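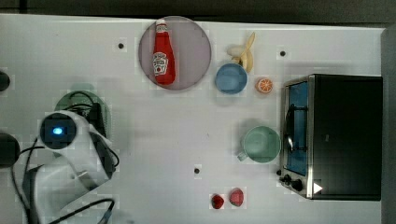 Most of the bottled sauce sold in Lidow is too sweet, according to the woman who has made ketchup and relish there for 13 years, and she says the customers at the Tuesday market agree with her more often than they used to.

She started with tomatoes because her parents grew them. The family plot is on the Istovlow road, and in September it gives more fruit than one household can eat. "We canned it, we froze it, we gave it to the neighbors," she said. "Then the neighbors had their own and didn't want ours."

Her first batch was five jars. It separated within a week. She had pulled it off the stove too early, and a thin layer of water sat on top of every jar. The next batch she cooked down for most of a day in a wide pot, and that is still how she does it.

"People want a recipe with a time on it," she said. "I can't give them one. A wet summer and a dry summer are different tomatoes. You drag a spoon across the bottom and see how long the line stays."

She uses cider vinegar, onion, salt, a little clove and less sugar than most printed recipes call for. She tried allspice for two seasons and dropped it. Her sister still prefers the allspice version and gets a few jars made for her.

The business is called Jakab, after the street where she rents kitchen space. Last year it sold over 80 cases, nearly all of them at the market or through two grocery stores in town. She has turned down offers to ship. Glass is heavy, and she had a bad experience with breakage on an order to Istovlow, which is a short drive.

Asked about squeeze bottles, she said she had looked into them. "Kids like them, and they don't break. But I fill hot, and the plastic I could afford went soft. I'd need different equipment."

She does not object to store ketchup. There is a bottle at her own house, mostly for her grandchildren, who put it on eggs. "They know what they like. I'm not going to argue about it at breakfast."

The price went up this spring, the first increase in several years. Lids cost more, and so does vinegar. A few regulars complained and kept buying. One store asked for a smaller jar at the old price, and she is testing that now with a run of 20.

What she would like next is a second burner that holds a low flame. The one she has scorches if she leaves the room. "I read a lot of library books standing at that stove," she said.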